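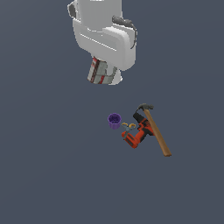

Merkstead Household Technology Unit
6 March update thread. Posted March 6, 2024
Print this thread | E-mail this thread

1/ We are regularly asked by tenants, care providers and small workshops whether a machine can yet be trusted to tidy up. This thread sets out our current position. It replaces the notes we issued in July.

2/ Our short answer: in some kinds of work, yes. In general tidying, no. Floor cleaning and the moving of identical boxes are well served by products on sale now. Clearing a mixed heap of belongings is a different matter.

3/ The chore we use as our yardstick is a plain one. A few things have been left together and each must be picked up and put away. A cup, a power drill and something with a long handle make a fair test, as they share almost nothing in shape.

4/ All of this work is at present done in simulation. Rocío Aguirre and Teodoro Requena prepare the arrangements, and Lovisa Eklund keeps the results. No household has been asked to take part and no household will be this year.

5/ We ran 200 attempts at the full chore. An attempt passes only if every item reaches its proper place without being dropped and without disturbing an item already put away. 70 attempts passed.

6/ Members of the public sometimes tell us that this sounds respectable. We would ask them to consider a home help who finished the job on 70 days out of 200.

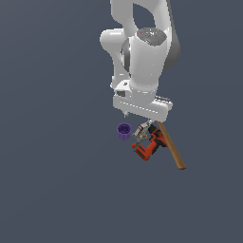

7/ The largest group of failures concerned items lying across one another. When a drill is lifted from under a long handle, the handle moves, and the plan made a moment earlier no longer holds. A person adjusts without thinking. The software must look again, and it does not always do so in time.

8/ Order matters a great deal. Where the top item was taken first, results improved. Choosing the top item is harder than it sounds when two things touch at several points.

9/ The cup gave the least trouble when it stood upright and clear of its neighbours. We have not yet tested cups with anything in them, and we make no claim about washing-up.

10/ Candela Aranda has asked us to be clear on speed. The arm was allowed 14 minutes for each attempt. Attempts which ran over were recorded as failures, including a number in which the last item was already held.

11/ On the shop floor the outlook is somewhat better. Tools can be given fixed places, benches can be kept clear and staff can be told where to stand. The Moltport workshop has agreed to discuss a trial on those terms. No date has been set.

12/ In the home none of those conditions can be assumed. We do not consider it reasonable to ask residents to arrange their lives to suit a machine, and we will not recommend any product that requires it.

13/ Several correspondents have asked about the Gestetti and Stojanović arms. We have tested neither and hold no view on them. Please do not quote this thread in support of a purchase.

14/ Simulated results should be read with care. Weight, grip and slipping are all approximated. We expect a real arm to do less well at first, and our figures should be taken as the better case.

15/ The next stage has 2 parts: a repeat of the same chore with a revised method for choosing the first item, and a smaller set of attempts with soft goods such as tea towels. Bonifacio Pastor will lead on both.

16/ Questions on method may be sent to the Unit in writing. We regret that we cannot advise on faults with robot vacuum cleaners.

Print this thread | E-mail this thread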